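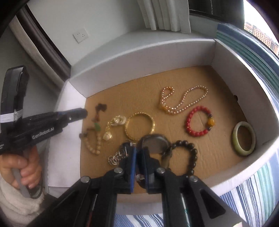 Beads laid out in a shallow box, well spread.

Section 3: Setting up your Vovon scale

I've set up more of these than I care to remember, so do it in my order and you'll be fine!

1. Put the batteries in, plus end towards the hinge. The lid is stiff (push, then slide).

2. Stand the scale on something hard and level. My kitchen worktop at Romthorpe slopes a bit, so I use the hall shelf.

3. Hold down MODE until the screen says CAL, then let go. It'll ask for 100 g.

4. Put the 100 g weight in the middle of the tray and keep your hands off until you hear the beep.

Note: the older Major model asks for 1000 g instead, and the weight is sold separately. Etelka Medve wrote the sheet for that one, so go by hers. 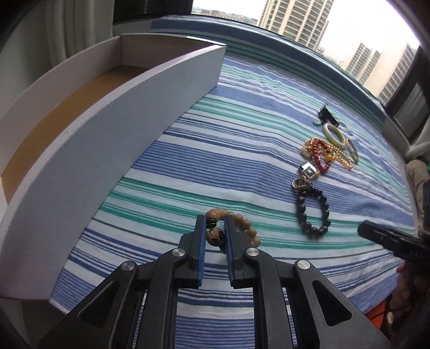 5. Take the weight off and wait for zero. If it drifts, shut the window and start again from step 3 - draughts really do upset it.

6. Press UNIT for grams or ounces. It remembers your choice, even after a battery change.

Caution: don't leave anything over 900 g sitting on the tray overnight. I did that with a bag of sugar and had to order a new sensor from Juteo, which took roughly 3 weeks to come.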